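List archive | Threads | Search | Subscribe

Re: [home-corner] Children's desk, what stays on top?
From: Raimonds Avotiņš
Jul 9, 2018

> We bought the Skandik desk with shelf, and after one month
> there is no place to write. Do you put everything in boxes,
> or do you let the child keep the toys on the desk?

Dear all,

We had the same question in November. First I bought the Plovus boxes, 2 of them, and put all small things inside. It was very tidy, but then my daughter took out everything each time she wanted one marker.

Now we have a simpler rule. Books live on the shelf, and soft toys may stay on the desk mat until homework begins.
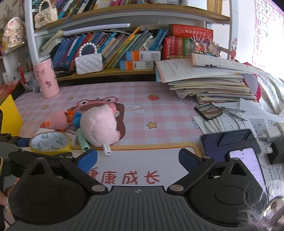

The shelf is harder than the desk. Children's books are thin and they lean over when one is taken out, so a heavy boxed set at the end of the row helps a little. Handbags and keychains should have their own hook, I think, but in our home I have lost this discussion.

For tape and markers I would suggest one open cup. With a lid it is not used.

With kind regards,
Raimonds

Comments

Flonov: The cup works for us also. Tape still disappears.

Ots: Which mat is good for wiping? Ours has glue on it.

Recent threads
- Bookends for thin books
- Washing plush toys by hand
- Desk lamp, left or right side?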